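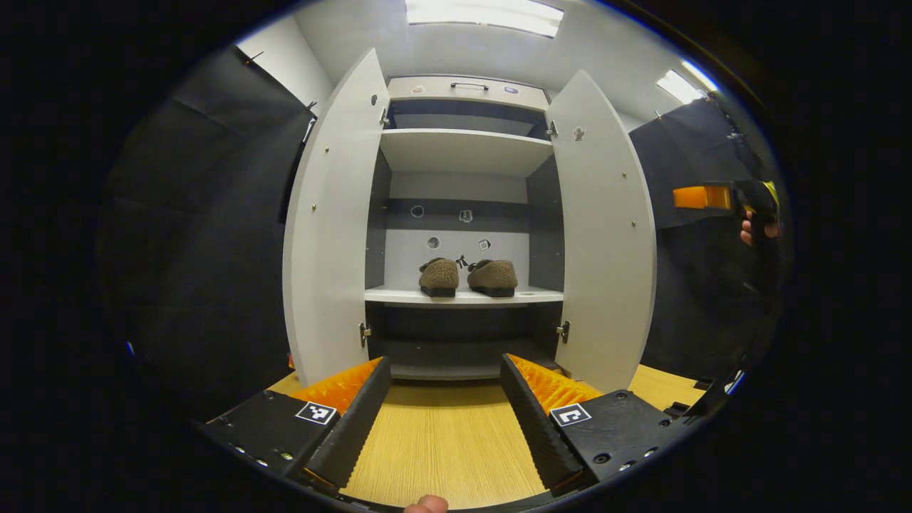
Both doors open, slippers on the middle shelf.

The Slipper Event

The Druvcombe Robotics Club had entered the household round of the Arnardóttir Cup on the strength of a form that Bent Bach filled in without reading. He thought "domestic retrieval" meant drones.

"It's slippers," said Guðlaug Brøndum, who had read the form. "The robot opens a cabinet, takes out a pair of slippers and puts them on the floor. Then, for extra points, it puts them back."

"Why would it put them back?"

"Maybe it's had guests."

So they hung the black curtains, wiped down the white cabinet and spent April teaching a machine called Flarkico what most toddlers pick up in an afternoon. The teaching was done by hand. You held the gripper, you squeezed, you moved a brown suede slipper from shelf to floor, and Flarkico was supposed to learn from your example. The plan called for 700 examples. Bent had done 40 when he began to have feelings about the left slipper.

"It's leaning away from me," he said.

"It's a slipper."

"The right one doesn't do it."

Guðlaug took the second gripper and waited her turn beside the curtain. She had a theory that Flarkico would inherit the personality of whoever taught it, and she was worried about getting a robot that sighed.

By the time they reached the last example they could both do it without speaking. Doors, left slipper, right slipper, floor, shelf. Bent caught himself at home one night approaching his own closet with his thumb and finger held out in a V. His mother asked if he'd hurt himself.

The cup was held in a gym that smelled of oranges. Six teams had entered. The favorite was a sleek thing from Drusto Academy that opened its cabinet so gently the judges leaned in to hear it, and then closed it again on its own arm.

Flarkico rolled up to the doors and stopped.

"Go on," whispered Bent.

Flarkico opened the left door. It opened the right. It reached for the middle shelf, paused over the left slipper for what felt like a school year, and took the right one instead. It set it on the floor. Then it went back to the shelf and hovered.

"It doesn't trust the left one," said Guðlaug. "You did this."

They came in third. On the bus Bent held the trophy, a small gold cup with a dent in it, and asked what next year's event was.

"Folding a fitted sheet," said Guðlaug.

He looked out the window for three stops.

"I could be on the chess team," he said.

Search stories Enter keyword Go

More short fiction
The Understudy's Umbrella
Six Weeks of Soup
A Goat for the Mayor
Minutes of the Lighthouse Club

Posted July 3, 2019 | Contact the editors | All stories copyright their authors | Back to top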